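Pundar Countertops Opens Third Showroom, Adds Dark Veined Surfaces and Free Remnant Program

Hindum location opens to the public with weekend hours, a full slab gallery and a fixed-price installation plan

HINDUM, Oct 14, 2024 – Pundar Countertops, a family-owned company that cuts and installs kitchen and bathroom surfaces, today opened its third showroom. The new location is on Kaczorowski Street in Hindum, in the building that used to house the Sallomar furniture store. It joins the company's existing showrooms in Sallomar and Lower Pundar.

The Hindum showroom has 72 full-size slabs on display, along with a sample library and four finished kitchen settings. Customers can walk among the slabs without an appointment. Staff will be on hand to answer questions, check measurements and write up estimates.

"People have been driving over from Hindum for years to look at stone," said Radka Softić, owner of Pundar Countertops. "A lot of them made the trip twice, once to look and once to bring a spouse or a parent. We wanted to be closer to them, and when the Sallomar building came up for lease we took it."

The company began in a rented garage, where Softić's father cut laminate tops for local builders. It moved into stone and engineered surfaces after buying its first bridge saw, and it now does all of its cutting, edging and polishing in its own shop in Lower Pundar. The shop will continue to supply all three showrooms. No fabrication will take place in Hindum.

New Surfaces for the Season

With the opening, Pundar is adding a line of dark surfaces with white veining. The line includes natural marble, quartz and a lower-cost laminate, and comes in polished and matte finishes. Customers asked for it often enough over the past year that the company brought in test pieces last February and kept them in the Lower Pundar showroom through the summer.

"White kitchens still sell, and they will keep selling," said Živko Papadopoulos, who manages product selection. "But we hear from more and more people who have white cabinets already and want something dark on top. A black top with a white vein ties in with the cabinets. It also works with wood, if the wood isn't too red."

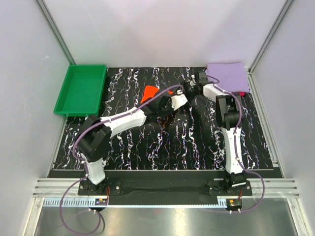 Papadopoulos advises customers to think about the pattern as much as the color. On a small vanity, a busy vein can fill the whole top. On a long island, the same vein may look fine, but the direction it runs in matters a great deal. A pattern that runs front to back makes a narrow counter look deeper. One that runs side to side makes it look longer. At an inside corner the two directions meet, and the customer should decide ahead of time where the seam will go.

For natural stone and quartz orders, Pundar prepares a layout drawing over a photograph of the customer's own slab. The drawing shows every cut, every seam and the sink opening. Cutting doesn't start until the customer has signed it. Changes made before signing are free.

Dark polished surfaces do need a bit more wiping than light ones. Dust, crumbs and fingerprints show up on a plain black top, though veining hides some of it. The matte finish hides fingerprints better but tends to hold on to greasy marks, and the company recommends a mild dish soap and a soft cloth for both. Marble should be sealed on installation and checked once a year. Lemon juice, vinegar and wine can dull the polish on marble if they are left to sit, sealed or unsealed. Quartz and laminate need no sealing, but neither should have a hot pan set directly on it.

Fixed-Price Installation

Hindum will be the first Pundar showroom to offer a fixed-price installation plan. Under the plan, the customer gets one price that includes measuring, cutting, delivery, removal of the old top, installation and one sink cutout. The price is good for 60 days and does not change if the job takes longer than planned.

Plumbing and electrical work are not included. Customers can use their own tradespeople or ask the showroom for a list of licensed local plumbers. Pundar does not take a fee from anyone on the list.

"The old top coming out is where the surprises are," said Mirsad Vukčević, head of installation. "You find cabinets that were never level, or a wall that bows out half an inch in the middle. We used to bill for that by the hour and customers hated it, and I can't blame them. Now we look harder when we measure and the price is the price."

Vukčević's crews work in teams of two or three. Most kitchens are finished in a day. Larger jobs, and those with a full-height backsplash, generally take two. Customers are asked to empty the base cabinets, take everything off the counters and clear a path from the door to the kitchen. Refrigerators can stay where they are in most cases. Ranges that slide in between two counters need to be pulled out before the crew arrives.

The plan will be extended to the Sallomar and Lower Pundar showrooms in February. Orders already placed at those locations will be completed under their current terms.

Free Remnants for Schools and Community Groups

Also starting today, Pundar will give away remnant pieces to schools, libraries, churches and other nonprofit groups in the three towns. Remnants are the usable pieces left after a job is cut. They range from small squares suited to trivets and plant stands up to pieces large enough for a bathroom vanity or a reception desk.

The company has 112 remnants set aside for the start of the program. They are stored on racks behind the Lower Pundar shop and can be viewed there on Thursday afternoons. Groups may take pieces as they are at no charge. Straight cuts are also free. Sink cutouts and polished edges will be done at cost.

A trial run was held over the summer with the Hindum Public Library, which used quartz remnants to replace the worn top of its children's checkout desk and two window ledges.

"The old desk had been patched with contact paper more than once," said Jocelyn Fraser, director of the library. "Kids lean on it, they put wet boots on it, they drop stacks of books on it. We could not have fit a stone top into this year's budget. It took the crew a morning, and we opened at noon as usual."

Groups that want to apply can pick up a one-page form at any Pundar showroom. The form asks for the name of the group, the intended use and rough dimensions. Applications are handled in the order they come in. Groups need to arrange their own pickup for pieces that two people can carry. The company will deliver larger ones within the three towns.

Individuals and contractors can still buy remnants at the usual prices, which are marked on each piece.

Opening Offers

Through the end of November, customers who place an order at the Hindum showroom will receive up to $2,000 off a full kitchen in quartz or natural stone, depending on the size of the job. Laminate orders placed in the same period come with a free stainless steel sink, single or double bowl. The offers cannot be combined and do not apply to earlier orders.

The showroom will also hold a free evening session on planning a kitchen replacement, led by showroom manager Róisín Nic Aodha. She will go over measuring, seams, edge profiles, sink types and the order in which the work should be done. Those attending should bring a sketch of their kitchen with wall lengths marked, and photos if they have them. Dates will be posted at the front desk.

"The question I get most is whether to do the floor or the counters first," said Nic Aodha. "It depends on the floor. If the cabinets are staying, you have more freedom than you think. Bring the sketch in and we can work it out in ten minutes."

Nic Aodha has been with the company for nine years, most recently as assistant manager in Sallomar. She will lead a staff of five in Hindum, all of whom live in or near the town. The showroom is still looking for one part-time design assistant. Experience with drawing software is helpful but not required – training is paid.

Hours and Access

The Hindum showroom is open Tuesday through Friday from 9 a.m. to 6 p.m., and on weekends from 10 a.m. to 4 p.m. After today's opening, it will be closed on Mondays. Free parking is behind the building, with the entrance on the side street. The main door and all display areas are step-free.

Samples up to four inches square can be taken home free of charge. Larger samples can be borrowed for a week with a refundable deposit. The company suggests looking at any sample in the kitchen itself, both in daylight and with the lights on in the evening, before choosing a slab.

About Pundar Countertops

Pundar Countertops measures, cuts and installs kitchen and bathroom surfaces in natural stone, quartz and laminate. The company has showrooms in Hindum, Sallomar and Lower Pundar and serves homeowners, builders and small businesses.

Media contact: Radka Softić, Pundar Countertops, Kaczorowski Street, Hindum. Photographs of the showroom and product samples are available on request.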